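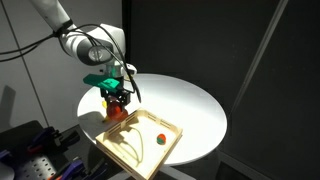
Drendico put out its new house rules for shared robot cells this week, and I've now read all 15 pages of them twice, the second time with a pot of tea and a pencil. They cover anyone who books time on an arm at the Burow site, from the regulars to students in for one afternoon. Most of it is plain good sense, but there are a few bits that'll have people grumbling in the corridor (me included!). Take the section on cables. Anything hanging near the tool now has to be checked through the whole reach of the arm before a job starts, and with black cables arching over the joint and dropping right down beside the gripper, you can see where a loop might catch on the wall of a wooden tray. I've been guilty of checking the start position and calling it done. So that's me told.

The rule everyone is talking about is the speed one. While a person is within reach of the table, the arm may go no faster than 300 millimetres a second, and it has to stay there until the person has stepped back and pressed the reset. The old notice by the door just said "slow", and slow meant something different to everyone who read it. I like having a number. It'll make setting up a pick and place job a bit of a plod, but I'd take a plod over a bruised wrist any day.

Then there's tidiness, which gets a whole page. Spare tools and clamps may be kept next to the cell, but they need their own surface, and nothing is to be put down on the work table unless it's part of the job. Trays can stick out over the edge only if they're fixed down. I had a moan about that one at first, as we turn our trays all sorts of ways to suit the arm, but fixing one takes no time at all once you've got the right clip in your pocket.

Logging changes too. Every stop, even a daft little one, goes in the book with the time and who was on shift, and after any stop that wasn't planned there's a 60 second wait before the restart. Chraibi, the firm that looks after the arms, asked for that wait so there's time to have a proper look round the cell before anyone reaches for the button.

A few things I'd still like cleared up. The rules say nothing about soft or squashy items, and the grip force limits seem to be written with metal parts in mind. Zosteck, who share the site, have sent in a question on just that, and I gather the answer will come as an extra sheet. I'd also love a clearer line on who signs off a home-made bracket, as there are plenty of those about!

The rules are in force from tomorrow for new bookings. Jobs already on the calendar can carry on under the old notice until May, and printed copies are in the rack by the sign-in desk.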